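Yellow fingers on hand-held gripper won't sit level after refitting
Posted in Handix tools, 5/24/24

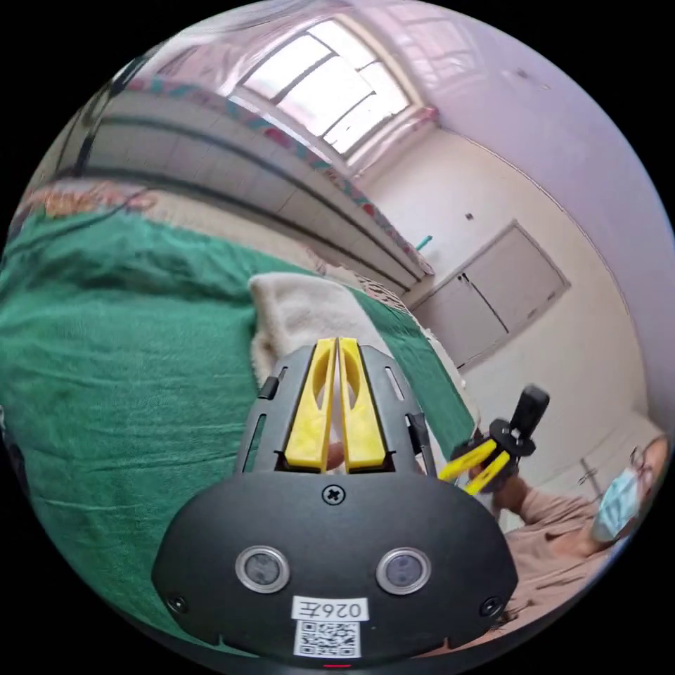 The gripper over the green cloth, fingers nearly closed.

I've swapped both fingers on our Handix and now the left one binds for the last bit of travel when I squeeze. It grips a folded towel fine but drops thin cloth. Rails are clean. Do I need to take the housing apart, or is there an adjustment I've missed?
Stolunthorpe

Đạt Văn
Leave the housing shut for now. Slacken the finger mounts, close the fingers on a strip of card, then nip each side up a bit at a time — if you tighten one fully first it pulls over. Work it open and shut 11 times and check again. Ours get this done every 2000 grips, along with a wipe of the rails with a dry cloth. No oil, it picks up lint.

Biwott
had the same, new fingers cured it

Wesberg
Check the old fingers against the new ones before you buy more. I had a pair with a burr inside the long slot and 9 strokes of a fine file sorted it. If it still binds after that, the carriage is worn and you will have to open it up.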